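The Night the Arm Was Sure

I have a soft spot for machines that fail loudly. A pump that screams, a belt that smokes, a printer that eats its own paper and then beeps at you about it. You know where you stand! The fault I spent a week chasing in July at Bimville was the other kind. The robot made no noise, threw no alarm and told the warehouse computer that everything was wonderful.

Bimville ships machined parts, small stuff mostly, out of blue bins to people who bolt them into bigger things. The picking cell there was put together by a small outfit called Yalçınkaya, and it does a simple job. The robot reaches into a bin, closes its fingers on a part, carries it over and lets go. If a grip misses, it's supposed to notice and try again. That last bit is where our trouble lived.

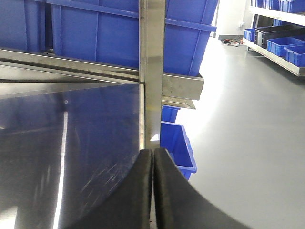

The gripper fingers beside the steelwork at Bimville, seen from the wrist camera.

Bereket Tefera runs the late shift, and she was the one who called me. A customer had opened a carton and found a packing slip, a lot of paper padding and no part. Fine, it happens. Then a second customer wrote in, and a third, and by the end of the month she had nine of them. Nine cartons of nothing, each one logged as a perfect pick at the first attempt. "It's lying to me," she said on the phone, and I laughed, and she didn't.

So I drove over with my laptop and a bag of pretzels and sat down with the log. There were 3,016 picks in it for the stretch we cared about. I sorted them by how far the fingers had closed, which I should have done first instead of fourth (I started with the network, because I always start with the network, and it's never the network). Most of the numbers sat in tidy clumps, one for each size of part. And then there was a smear at the bottom, 426 picks where the fingers had come closer together than any part in the catalog would let them.

Four hundred twenty-six! With nine complaints! I went and found Bereket right away. Most of those, as we worked out over the next two evenings, were retries that had gone fine afterward, or misses that the scale at packing had caught. The rest had slipped through on light orders, where the padding weighed enough to fool the scale.
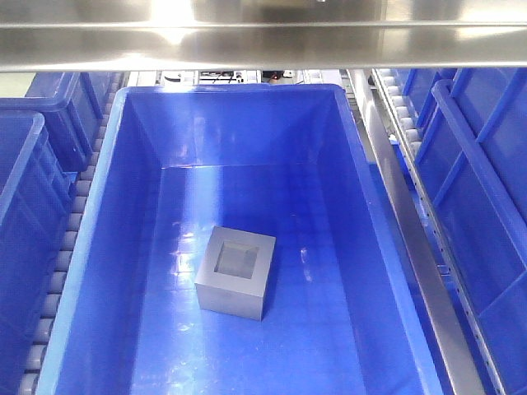
The missed grips bunched up on certain parts, and that was our first real clue. Long pins, almost no misses. Flat plates, a few. The worst were the chunky ones, where the fingers have to come down on either side of something thick and get a decent bite. Take a gray metal block with a square pocket in the top, sitting alone in a big shiny blue bin. You or I would grab it without a thought. But the camera has to decide where the edges are, and it's looking at a pocket with edges of its own and a bin full of glare. We watched it aim for the pocket's border on some tries and the outside of the block on others. When it chose badly, the fingers skidded off and shut on air.

Bad aim is forgivable, though. What bugged me was that the robot then counted the air as a part. Nevzat Başaran, who wrote most of the cell's software, dialed in around 9 in the evening with a toddler on his lap and went through the grip check line by line. It had two conditions. The fingers had to stop moving, and the motor had to feel some push back. Fingers that have run all the way into each other pass both of those beautifully. There had been a third condition, a minimum gap, and it had been switched off during a gripper pad change so that the new pads could be tested without a part between them. It never got switched back on. Nevzat said a word I won't print, and then apologized to the toddler.

I asked for the change record and got a sticky note.

Here's the part that took my grin away. A false "got it" also tells the cell that the robot is loaded, and a loaded robot follows different rules. It takes a wider path, and it expects the far end to be clear. Svatopluk Jireš, the safety man, asked us what happens in reverse, when the robot believes it's empty and it's still carrying a lump of metal over an aisle. We didn't know. He shut the cell down until we did, and I was annoyed for an hour and then very glad of him.

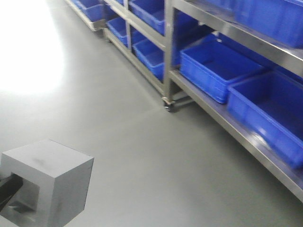
Blue bins on the steel shelving, with open floor between them and the gripper.

The answer was that a wrong "empty" was possible but needed a second fault on top, a stuck position reading. We provoked it on purpose with a foam dummy, and it took most of a day to get one. The fix for both was the same: the minimum gap went back in, with a separate value for each part, and the cell now stops if the gap and the motor disagree. Bereket also has a paper checklist for pad changes, and she keeps the only pen.

I called her again before I sat down to write this. No empty cartons so far, she told me, but the robot stops more often than it used to and the packers grumble about it. She'd like the block with the pocket moved to a bin with a dull floor. Nevzat thinks he can fix it in software. They were still arguing when I hung up.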